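Dusport to Get Its Water Results a Little Sooner, for a Price

DUSPORT — The town council voted 5 to 4 in December to hand the testing of the public water supply to Kerkau, a private lab two counties over, ending an arrangement under which the town tested its own water in a converted pantry behind the fire station and posted the results on a corkboard.

The corkboard will stay. Several residents spoke in favor of it at the meeting, which ran until 11:40 p.m. and included a recess so that people could move their cars.

Under the new contract, Dusport will pay $199 per sample for the full panel, which covers lead, nitrates, bacteria and a list of compounds that took the clerk most of a minute to read aloud. The old method cost less, mostly on account of doing less. It covered chlorine, acidity and what the town's 1980s procedures manual calls "general character."

General character has been rated "good" every month for as long as the town has kept the forms.

The change was forced by the state, which wrote to Dusport last spring to point out that its pantry had never been certified for anything. The town replied that it had never been asked. A second letter, firmer in tone, gave the council until the end of the year to find a lab that had been.

Two companies bid. Thiele, which already tests the water for most of the valley, offered a lower price per sample but wanted a five-year commitment and a key to the pump house. The key was the sticking point. Council members who had been silent through an hour of talk about arsenic limits had a good deal to say about the key.

Kerkau asked for two years and said it would be happy to knock.

There was also the matter of turnaround. Thiele promised results in six business days and Kerkau in four. Under the present system results are ready whenever the form has been typed, and the September form went up on the corkboard in the first week of November, pinned over a notice about a lost canoe.

Supporters of the contract leaned heavily on speed. Opponents asked what exactly anyone in Dusport planned to do with the extra time.
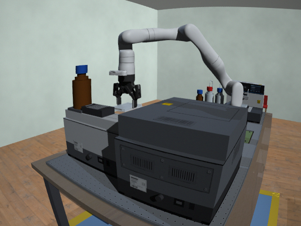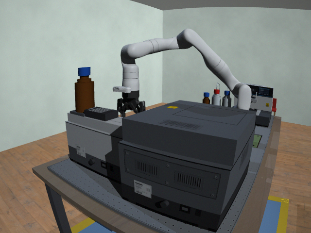

Computer renderings of a lab table and its equipment.

The $199 will be passed along to the 537 households on the town system through a new line on the quarterly bill. The line was to be called a "water quality assurance fee" until one member objected that this sounded like a bribe. It will appear as "testing."

Homes on private wells, most of them out along Endier Road, are not covered and will not be charged. That did not stop Endier Road from filling the first three rows. Well owners asked whether they could buy into the contract, whether they could be made to, and whether the town had considered that its water tastes like a garden hose. The council took the first question under advisement and said no to the second. The third was entered in the minutes.

A proposal to set aside $2,000 for an independent check on Kerkau's work, using a second lab, failed after someone noted that the obvious second lab was Thiele. A motion to do the checking in the pantry drew applause but was ruled out of order, the pantry being the reason everyone was there.

The room itself will be cleared out by spring. The fire department has asked to have it back as a pantry. The historical society has put in for the scale, the manual and the stool, and the library wants the shelving if the historical society doesn't.

Sampling under the new contract begins with six sites, among them the elementary school, the boat ramp and the kitchen tap at town hall. The last was added by amendment. Council members have been drinking bottled water at meetings for years, and a resident in the fourth row had brought one of the empties.

The first set of results will be mailed to customers, posted online and pinned to the corkboard, in that order. The canoe is still missing.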